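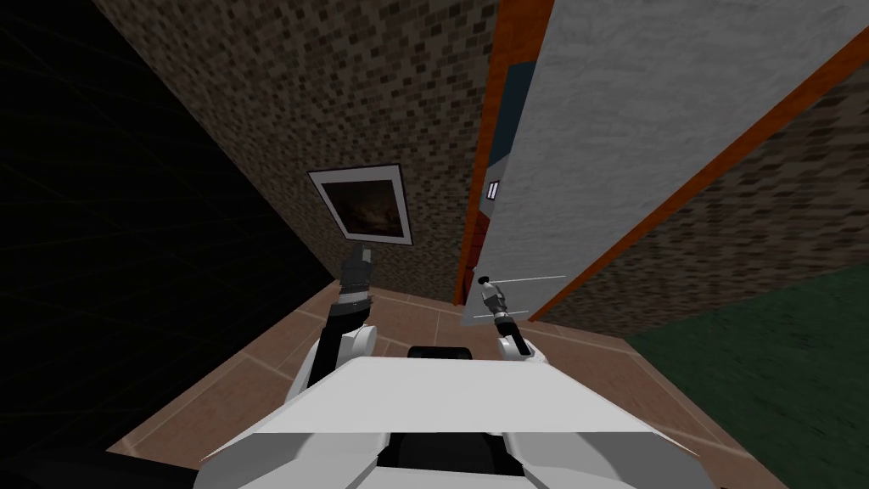
Balomel to read the names aloud again on Tuesday

Print this story | E-mail this story

BALOMEL - If you happen to be anywhere near the old Levchenko Hall on Tuesday afternoon, you may want to slow down, roll down the car window and listen for a bit. At 3 p.m. the bell over the front steps will ring once, and then people from all over town (and a good many from up the Ondeteo road as well) will start reading, one after another, the names of every Balomel man and woman who went off to serve and did not come home.

There are 85 names. They go back to the first World War and come right up to Iraq, and they have been read out loud every year for as long as most of us can remember, with the exception of the last two years, when the hall was closed for repairs to the roof and the front steps were fenced off. A wreath was laid at the fence both times, and plenty of folks stopped by with flowers, but it wasn't the same, and people have been saying so at the post office ever since.

So it is very good news that the steps are open again, and the reading is back where it belongs.

For anyone who is new to town, the way it works is simple. There is no stage and there are no speeches to speak of. The readers line up along the sidewalk, and each one goes up, reads a name, the branch of service and the street where that person grew up, and then steps down on the other side. Wherever there is still family in the area, the family reads. Some of them come a long way for it. One woman who now lives on the other side of the country has already called to say that she'll be here to read for her brother, same as always, and that she would like her spot near the railing back, please!

Where there isn't any family left, the reading goes to students from Balomel High School, and this is the part that has been getting the most talk this fall. The history classes asked if they could do a little more than just read off a card, and they have spent the past few weeks going through old yearbooks, church bulletins and back copies of this newspaper to find out who these people were. They learned that one of the names belonged to a boy who delivered milk on Mill Street before school every morning. Another had won a pie contest at the fair against a whole table of grown women, and was teased about it in letters from his own mother, which are still in the library in a shoebox. Short write-ups on all of them will be set out on tables inside the hall after the reading, and visitors are welcome to stay as long as they like and add anything they remember in the margins.
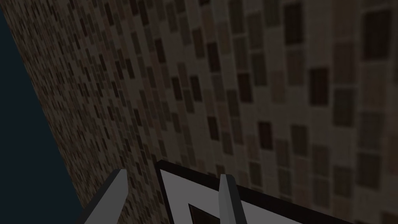 The students also turned up a mistake. A sailor's last name had been spelled with one "t" on the plaque and on the reading list for more than half a century, when it should have had two. His niece, who is well up in years and still lives in the family house, told the students she had noticed it as a girl and was too shy to bring it up. The list has been fixed, and a corrected plaque is being made at no charge by Skutum, the sign and engraving shop behind the feed store. It should be ready in December.

The high school band will send three trumpet players for taps. Flags will be handed out to children at the door, and anyone who has a worn-out flag at home can bring it along and leave it in the box just inside, so that it can be retired properly. The bakery is sending over rolls and coffee cake, and there will be hot cider, which was sorely missed.

Parking is always tight on that block. The lot behind the Methodist church will be open to everyone, and the Ondeteo senior van will make its usual loop and wait until the reading is finished, however long that takes. Folding chairs will be put out near the steps for those who need them. If it rains, everything moves inside, bell included, since the town borrowed a hand bell from the grade school just in case.

Families who would like to read and have not been called yet should stop in at the town clerk's office before noon on the day of the reading.

Print this story | E-mail this story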